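Part-time office tidier wanted (mornings, 30 hours a month)

Hi! I'm Izzati, and I look after the office at Gruvar, second floor, the one with all the plants.

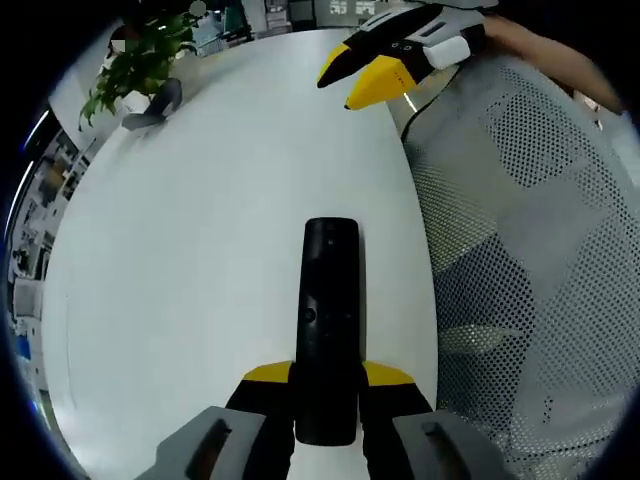 We share our tables. People sit wherever they like, and by the end of the day everything has wandered. Remote controls, chargers, pens, somebody's bag, a mug or two that should have gone back to the kitchen in January. I've been putting it all away myself and I just can't keep up anymore, so I'm looking for a person who likes this kind of thing (you do exist, I've met two of you!).

What you'd be doing: clearing and wiping the tables, putting remotes back where they live, pushing in chairs, straightening the shelves, breaking down boxes and watering the plants. You'd also keep an eye on the lost and found drawer, which is a whole adventure. No vacuuming or bathrooms, we have a cleaning company for that.

Pay is $700 a month. Start time is flexible as long as you're done before lunch. You don't need experience, but you do need to be okay with asking people if that thing is theirs. Label maker fans very welcome.

To apply, send me a few lines about yourself, or stop by room 213 and ask for me or Boris Yordanov. No resume needed. Please get in touch by Apr 13, 2026, and tell me which mornings work for you!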